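Notebook, door handle task, 2019-06-13

Back on handles again, after I swore in December I was done with them! 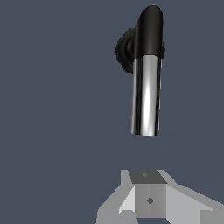 So, the question that started all this was whether a machine could let itself out of the utility room with a basket of washing, and I still say no, not yet. Folding gets all the attention (the Zodley people love a towel) but you can't put a towel away if you can't get through the door.

Ran the Tapsell policy overnight in sim, 1000 episodes, seed 3591. It opened the door in 298 of them. That's better than last week's lot, and I did a small dance by the kettle, but I wouldn't want it in my house. Most of the failures I watched were the same one: it gets to the chrome end nicely, closes a touch early and slides off. My gran could do this with her elbow while carrying a tray.

I've been wondering if the friction on the chrome is set too low. Whoever made the handle model gave black and chrome the same value, and I doubt that's right for either. Going to split them and run it again before I touch the reward, which I'm itching to do and shouldn't.

Also to do:
- move the approach start point back a bit, it's too easy
- ask Pumik if they ever sorted round knobs
- log grip force every 6 steps, the files are getting silly

Rerun is queued on the Trokura box, should be finished by morning if the fan holds out.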